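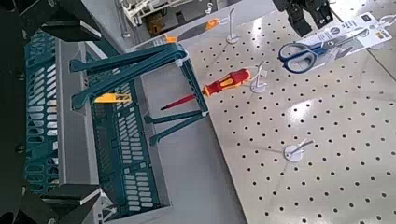

By Amra Trajkovski | 16/01/2019 | 5 min read

I put off sorting my hand tools for years, and when I finally did it one long November evening, I was a little sorry I'd waited (my kitchen drawer still hasn't forgiven me!). So pour yourself something warm and let's get your pegboard going.

Start by gathering everything into a basket. A plastic shopping basket like my teal one is lovely for this, with handles that fold right out of your way and slots in the sides so you can spot the little things. Go around the house with it. Check the windowsills, the junk drawer, the coat pockets.

Next, lay the pegboard flat before you hang anything. I know, everybody wants it up on the wall right away, but moving a hook is so much easier on a tabletop. Set each tool on the board and shuffle things around until you like it. Screwdrivers go handle up, with enough room between them for your fingers.

Slide the blade of your utility knife all the way in before you handle it, please, and give it a spot up high if you have kids in the house. Mine goes in the top corner.

Once you're happy, push in the hooks, trace around each tool with a soft pencil, and take everything off again. Then screw the board to the wall, leaving a gap behind it for the hooks, and fill it back up from the top row down.

Contact us | © 2019 Lindlow Home | Back to top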